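Stage Practice I: Course Handout 6
Masking and Soft Goods
Instructor: Irina Olteanu

This handout accompanies the sixth lecture and should be read before the December workshop. Students are expected to know the terms below by name.

Terms

Masking: any drape or flat that hides backstage areas from the audience.
Legs: tall, narrow drapes hung at the sides of the stage, normally in pairs.
Border: a short, wide drape hung overhead to conceal lighting and rigging.
Traveler: a curtain that opens and closes along a track.
Fullness: extra cloth gathered into a drape, given as a percentage of its finished width. At 100 percent fullness, the cloth measures twice the finished width before it is gathered.

Sightlines

Masking is planned from the worst seats in the house, usually the ends of the front row. Draw a line from each of these seats past the edge of the proscenium and continue it into the wings. Where the line meets no drape, the audience will see through. Repeat the exercise in section for the borders -- the front row again governs, as it looks up most steeply.

Choice of cloth

Heavy wool serge and cotton velour absorb light well. Lighter cloths cost less but may show light from behind. Black fabrics from different dye lots seldom match under stage light, and should be compared under a lamp before they are hung side by side.

Reading and assignment

Read Kassab, "The Hung Stage," chapter 3. Submit one ground plan and one section for the Lesis studio, with all sightlines drawn in pencil. Late work requires written permission from the instructor.

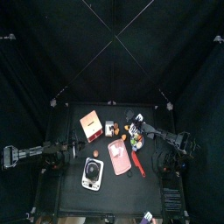
Word count: 1,864 (full handout with appendices)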